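The clinic on Beaulieu Street closed its laser room at six, but on Wednesday the light was still on at eight. She had paid 300 dollars to have the scar on her jaw looked at, and now the doctor wanted 3000 to take it off.

"Three visits," he said. "Maybe fewer."

She said she would think about it. He gave her a tube of Zorka cream and a folder to read on the bus.
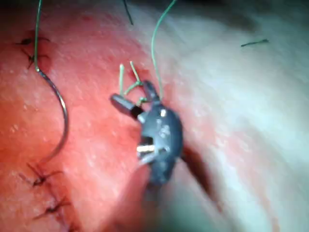

Green suture thread held in the jaws of a grasper.

The folder was mostly prices. She read it twice between the clinic and Anell, then put it under her bag. In the dark window she could see the scar — a short line, paler than the rest of her.

Her sister had one from the same fence and had never asked about it.

At her stop she got off, left the folder on the seat, and kept the cream.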